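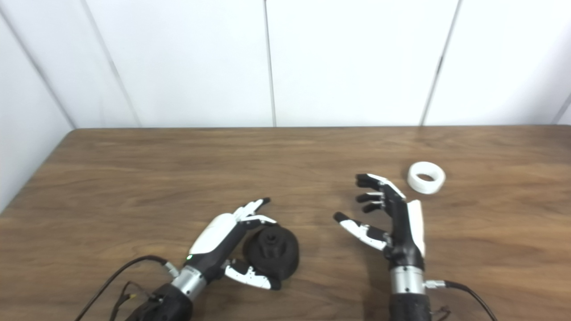 Refinishing a Work Table for the Panel Room

Project report, Furniture and Interiors, second-year module
Mindthorpe workshop
November 2, 2025

1. Background

The project started in August with a wooden table that had been kept in the hallway outside the Mindthorpe workshop. The top had old cup rings, a few paint spots and a dull patch on one side where something had been dragged across it many times. The legs were sound. The assignment was to take one used piece of furniture and make it fit for a named place and purpose. The place chosen was the panel room, which has plain white walls and had no table of its own. The purpose was general tabletop work with small parts, mostly dark ones.

The brief from the course asked for three things: a surface that can be wiped down, a color that works with the room, and a written record of the steps.

2. The room

The walls are made of large smooth white panels with thin gray seams between them. They do not all sit in one line, and at the corner one section turns in at an angle. This made it hard to decide where the back edge of the table should go. A table pushed straight up against one panel can look crooked next to the one beside it. Two positions were tried with cardboard on the floor before the table was moved in. The final one has the far edge following the longest run of wall.

The light is even and fairly flat. Gloss finishes were a concern for this reason — a shiny top reflects the white walls and small objects are harder to see on it.

3. Choosing the finish

Three finishes were tested on the underside of the top:

Clear wax. Easy to put on, but it marked when a damp cup was left on it for 30 minutes.

White stain under varnish. Looked clean, but the table almost disappeared against the walls. Scuffs from dark parts showed at once.

Warm brown oil stain (Rieger), sealed with a satin topcoat (Drirska). The grain stayed visible and the damp cup left no mark after 60 minutes.

The brown was chosen. Black and gray parts are not as sharp against it as they would be against white, but they can still be picked out easily, and so can white ones. Everyone who was asked preferred it.

4. Work done

The old finish was removed with a scraper first and then sandpaper. The sanding followed the grain, which runs along the length of the table. One cross-grain scratch was made early on by starting the sander before it was flat on the wood. It took longer to get out than the paint spots did.

The stain was wiped on with a cloth and the extra was removed after 12 minutes. The can said longer, but on the test patch the color went too dark. A second coat was added the next afternoon. The topcoat went on in thin layers with a light sanding between them. Each layer was left for 18 hours, mainly to fit around when the workshop was open.

The edges took more care than expected. Stain collects there and dries darker, so a nearly dry cloth was used for the last pass.

5. Placing the table

The horizontal grain turned out to matter for the look of the room. With the table in its position the grain runs side to side for a person standing at the front, and the seams in the wall run mostly up and down behind it. We had thought of turning the table the other way to save floor space. That would have pointed the grain at the wall and left less reach on each side, so it was dropped.

Nothing was fixed to the walls. A shelf was in the first sketch, but drilling into the panels was not allowed and a free-standing shelf took up too much room.

6. Problems

Dust got into the second layer of topcoat. It was sanded back and done again with the door shut.

The order from Cluveck, who supplied the cloths and sandpaper, came with the wrong grit. We used what was left in the workshop drawer for the first pass. The result was fine but it cost most of a session.

The dull patch can still be found by touch if you know where it is. Going deeper would have left a low spot in the top.

7. Use so far

The table has been used for sorting and handling small parts. Round pieces with a ribbed side are a fair test, because they roll and can scuff a finish when they are turned on the surface. There are no deep marks yet. Light rubs come off with a damp cloth. One person asked for a raised lip along the front edge to stop things rolling off. This was not added, as it would get in the way of forearms, but a loose mat could do the same job.

8. What we would change

Test the finish under the lights of the room itself. The samples were judged in the workshop, where the light is yellower, and the brown looks slightly redder in the panel room than planned.

Write the times down as the work happens. Some of the notes for section 4 had to be put together afterward from messages.

Order sandpaper earlier, and check it on arrival.

The leftover stain is on the lower shelf in the finishing cupboard, labeled with the table number, for touch-ups.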